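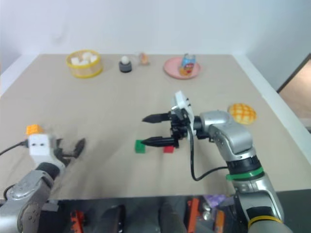
**Landlord wants to keep part of my deposit for wall scuffs. How do I answer?**

Posted by Hậu Triệu, 16 August 2025

I moved out of a one-bedroom in Urkton at the end of my lease. The deposit was $2000. The property manager, Prudora, sent me an email saying they are keeping $300 for "wall repair and repainting, living room and hall." No photos, no receipt, just the one line and a number.

There were a few nail holes where I hung pictures, and some gray marks at chair height in the living room. I filled the holes before I left. I did not paint. The lease says I have to return the place "in the same condition, ordinary wear excepted." I lived there 4 years and they never painted in that time. The paint was already not new when I moved in, but the move-in checklist only says "walls OK" for every room, and I signed it.

Is this something I can push back on, or is it a normal charge? I'd like to avoid going to court over it. Also, do I have to send a paper letter, or is email enough?

**Sầm**

Yes, you can push back. Scuffs at chair height and small nail holes are treated as ordinary wear in most places. A big gouge, a hole from a door handle, or a wall you painted a dark color would be different.

The more useful point for you is the age of the paint. Interior paint in a rental is expected to last a certain number of years, and a tenant who did cause damage normally owes only for what was left of that life. After the time you were there, there may be very little left to charge for. Some states spell this out and others leave it to the judge, so look up your own state's tenant handbook before you quote anything.

I would write back and ask for:

- an itemized list, by room, of what was repaired
- dated photos from the move-out inspection
- the invoice from whoever did the work, or the hours and materials if they used their own staff
- the date the unit was last painted before your lease began

Give them a deadline. I used 11 days when I did this, which was an odd number, but it landed on the last day of the month and I wanted it settled by then.

Email is fine for the first request if that is how they contacted you. If they say no or don't answer, send the second one by certified mail and keep the slip. Check whether your state sets a date by which they have to itemize. In some states a landlord who misses it loses the right to keep any of the deposit.

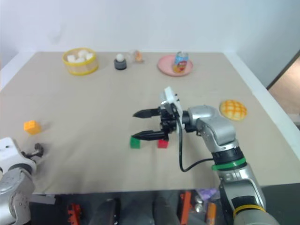

The checklist is not as bad as you think. "Walls OK" doesn't mean freshly painted. If you have any pictures from the first week, even ones taken for some other reason, look at the walls in the background and save the originals so the date stays with the file.

Don't cash a partial refund check if it has "payment in full" or anything like it written on it until you've read your state's rule on that.

**Urkance**

they always do this. just tell them you'll go to small claims and they'll pay. mine did

**Loan Triệu**

I would not open with the small claims threat. Ask for the records first. If it does go that far, the judge will want to see that you asked and what they said.

I had a similar charge after moving out one December. They sent an invoice that covered painting the whole unit, including a bedroom they had never mentioned. I pointed that out in two sentences and they dropped the charge to the cost of one patch by the front door, which I agreed was mine. The refund came by mail to my new address, so make sure they have yours in writing.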